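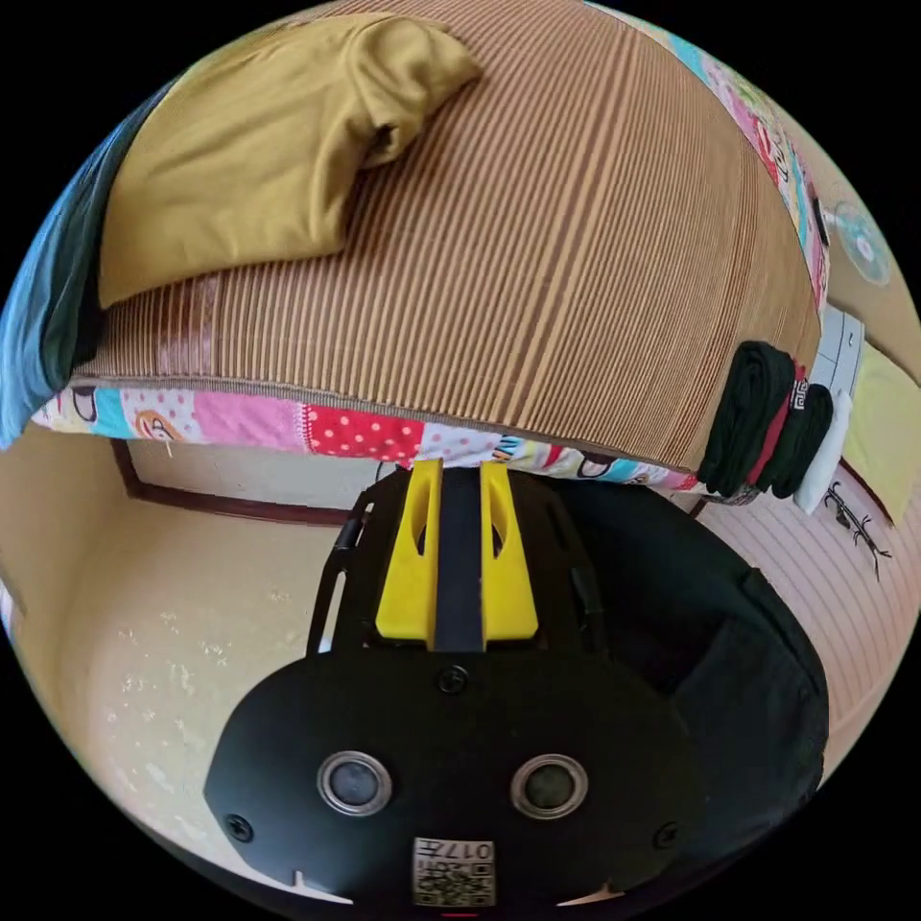 So how do you pay for a semester abroad when your scholarship only covers tuition at home? In my case, with a $3,000 travel grant, a summer of work and a lot of emails to the financial aid office.

Home | Features | Campus | Alumni
Print this story | E-mail this story
29 Jul 2018

I'm a junior in marketing at Sturden College, and I leave in September (eek!). The Stoyanova Grant goes to business students who've never studied overseas, and I nearly skipped it because the essay scared me. My first draft was awful, all big words and no me in it. Then I wrote about doing the books for my aunt's bakery, and that's the one I sent in.

The grant doesn't cover everything, so I'm interning at Gallari, a small packaging firm downtown. I've put away $2,000 so far, and my boss lets me sit in on client calls, which I love! Apply early, and ask your professors for letters before finals week. Mine took 3 reminders.

Related stories
Skamus Hall reopens for business students
Writing a grant essay in one weekend
Summer internships close to campus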